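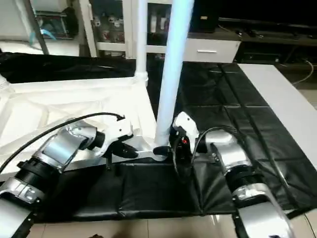 # Firholm poles and bases

Welcome! Firholm is our growing collection of notes and pictures on putting together white household stands: the poles, the feet, the fittings, and the ribbed plastic you only meet once you turn a part over. We love this stuff, and it's lovely to have so much of it in one folder at last.

The current set holds 1,813 pictures from 58 sessions, sorted into three folders:

- `asusum/` – long poles and rods
- `omoregie/` – bases, feet and anything with legs
- `lernach/` – close views of moulded parts

## Poles and bases

Long parts need floor space, so give yourself plenty (and move the tea first). Each session has a `notes.txt` with whatever we thought worth writing down, and some of us write a lot!

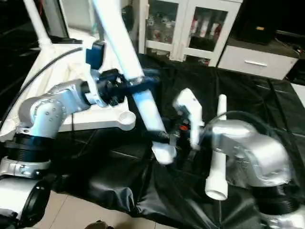

*White poles and a stand base with flared legs, over black sheeting.*

## Moulded parts

My favourite folder by miles. Ribs, pockets, collars, little curved walls – there's a whole landscape in there. Labels are plain words: `rib`, `rim`, `collar`, `post`, `pocket`. If a part fits two labels, use both.

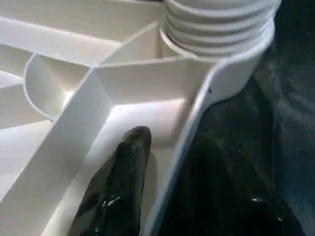 *Ribbed post rising from its round collar, with the curved rim sweeping away below.*

## Still to do

- Merge `foot` and `leg-end`
- Spelling check on the older notes
- More rods, please!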